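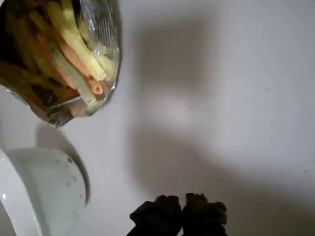 Birutė Siliņa wrote in under my last page to say that microwaved takeaway rice always goes to gravel on her, and could I please do something on leftovers instead of going on about knives. Fair enough, Birutė! I eat out (or in, out of boxes) far more than I should, and I've ruined plenty of good food the next day, so this one's for you.

## Rice

Get it into the fridge quickly, within the hour if you can, spread out in something shallow so it cools faster. I used to leave the tub on the side all evening and I really don't any more. Next day, break up the lumps with wet fingers, sprinkle over a tablespoon of water per portion, put a plate on top and microwave it until it's steaming hot right through. Leave the plate on for a minute afterwards. And only reheat it once -- if there's some left after that, it goes in the bin.

Frying works too, and cold rice is much better for it than fresh. Hot pan, a bit of oil, don't stir it to death.

## Chips

The microwave is hopeless for these. Oven at 200, single layer, preheated tray, no extra oil. Mine take nine minutes, but my oven runs fierce, so start looking at seven. Salt them again at the end. Thin chips from the burger place on Mak Street come back nicely, fat chip shop ones less so. I chop those up and fry them with an onion.

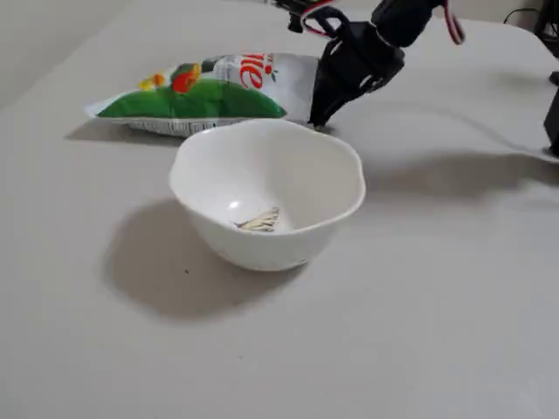 ## Pizza

Dry frying pan, low heat, lid on. Start it without the lid for two minutes to crisp the base, then flick a few drops of water into the pan (away from the pizza!) and cover until the cheese goes soft. Valdis Ramanauskas swears by the oven, and he does make a very good slice, but he's willing to wait for it and I'm usually standing there in my coat.

If the crust has gone like a roof tile, brush the edge with water first.

## Curry and anything saucy

Small saucepan, lid, a splash of water, gentle heat, and stir now and then. Creamy ones can split if you boil them hard, though you do want them piping hot in the middle, so take your time. I add a squeeze of lemon right at the end because the sharpness seems to fade overnight.

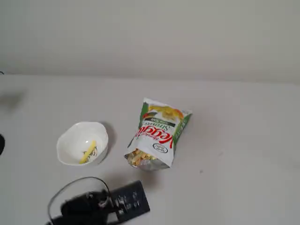
*Small white bowl, one veggie straw.*

## Fried chicken

Take it out of the fridge while the oven warms up. Put it on a rack over a tray so the underneath doesn't steam, and give it a good 15 minutes, more for thighs. Cut into the thickest bit to check. I bought my rack for 67p in a closing-down sale and it's a bit wonky, but it's had more use than my stand mixer.

## Salad and the little pots

Dressed salad won't keep, so eat that first. Ask for the dressing on the side when you order and you'll get another lunch out of it. Dips go in the fridge with the lids on properly, and I write the day on the top in marker. There's currently one in mine that says Wednesday and I can't swear to which.
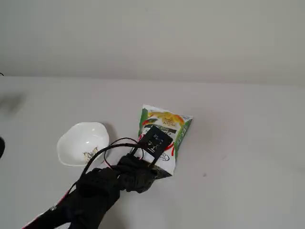

*Snack bag and bowl on the table.*

## Soup

Keep the noodles out of it overnight if you possibly can, as they drink up all the liquid and go to mush. Strain them into their own tub with a few drops of oil, heat the soup by itself until it's bubbling, then drop the noodles in for the last minute.

I still haven't cracked battered fish, by the way. If you've got a method that keeps the batter crisp without drying out the middle, put it in the comments and I'll try it this weekend.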